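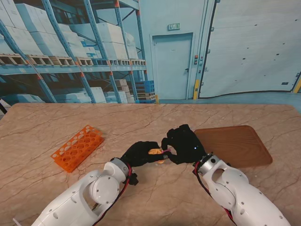 Stenar Building, Damgaard Street
Quarterly safety walk – ground floor and basement
February

Entrance and lobby
Front door closes and latches by itself: OK
Floor mat flat, edges down: Fix. The left corner curls up again. Tape was used last time and has let go. Order a heavier mat.
Lobby lights: OK

Hallways
Clear width at least 36 inches: OK, except outside room 129, where boxes of copy paper were stacked against the wall. Moved during the walk.
Exit signs lit: 2 out, both at the rear. New bulbs on order from Valtska.
Handrail at the ramp: Tight. Paint is worn but no splinters.

Fire equipment
Extinguishers in place, pins and seals present: OK
Inspection tags current: One missing, basement stairs. The gauge reads in the green. Fedness will replace the tag on their next visit – leave the unit where it hangs until then.
Pull stations not blocked: OK
Smoke detectors: Not tested this time. The panel was in service mode until noon.

Electrical
Panel doors closed and labeled: Fix. Breaker 23 has no label. It shuts off the outlets on the north side of the break room.
Extension cords used as permanent wiring: One found, behind the refrigerator. Unplugged and removed. The refrigerator now runs from the wall outlet.
Outlet covers: One cracked in the mail room.

Break room
First aid kit: Short on medium bandages and burn gel. Eye wash is in date.
Microwave door seal: OK
Under the sink: Slow drip at the shutoff valve. Bucket in place. This was on the last list too and should not be on the next one.

Basement
Stair treads: OK
Storage at least 18 inches below sprinkler heads: Fix. Holiday decorations on the top shelf are too high.
Sump pump: Runs when the float is lifted.
Chemicals: Lids on, labels readable. Bleach and ammonia cleaner were on the same shelf – now separated.

Open items go on the sheet by the time clock. Initial each one when it is done.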